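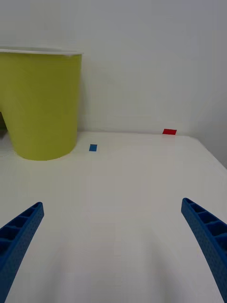

A yellow-green cup and two small colored markers on a white tabletop.

Plimville Oral History Project
Progress report to the Lomik Fund, spring through June

We have so much to tell you! When we wrote in the winter we had a recorder, a borrowed room at the library and a list of people who said they might talk to us. We now have 76 finished interviews, and people are still stopping Duyên on the street to say their aunt ought to be next.

Interviews

The plan in our proposal was to stick to the cannery years. That lasted until the third or fourth conversation, when it became clear that people wanted to talk about the river, the ferry landing, the bakery fire and who taught whom to drive. We let them. The cannery is still the thread running through most of the recordings, but the rest is what makes them such a joy to listen to. Lautaro Salinas sat with one former line supervisor for nearly 12 hours over several visits, and she was still remembering names when he packed up (he has already booked another visit for the fall).

Two interviews were recorded entirely in Vietnamese. Cúc Từ led both and is working on the English versions herself, going back to the speakers whenever a phrase won't carry over. It is slow work and we would not want it done any other way. A word like the one people used for the night shift has a whole mood inside it, and she has been writing short notes to sit next to the text.

Transcripts

This is where we are behind. The software drafts come out fast, but they stumble on local place names and on anyone who talks over a spouse, and that covers a good share of our speakers. Hậu Sầm has built a list of street names, family names and cannery terms that we now check every draft against, and the corrections go much quicker with it. We expect to catch up before the end of the summer. Every speaker gets a printed copy in large type and a month to ask for changes. Most of the changes so far have been spellings. One gentleman asked us to put back a joke we had left out.

Listening evenings

We held the first at the library at 7 p.m. and ran out of chairs. The clips were short, and between them people simply started talking, so by the second evening we had cut the program in half and left the lights up. Sofia Kouris kept a sheet of the corrections and additions called out from the floor, and several of those people have since agreed to be recorded.

Money

Spending is in line with the budget except for travel, which is under, and printing, which is over thanks to those large-type copies. We would like to move the unspent travel money across to printing. The amounts are in the attached sheet, and Sofia can answer any questions on them.

Next steps

The high school has asked whether students can use the recordings in their history class, and we are thrilled about it. Lautaro is choosing clips with the teacher now. We are also sorting out permissions for the family photographs that speakers brought along, starting with the ones from the ferry landing. Cúc's translations should be ready to share with you in our next report, along with the first part of the catalog.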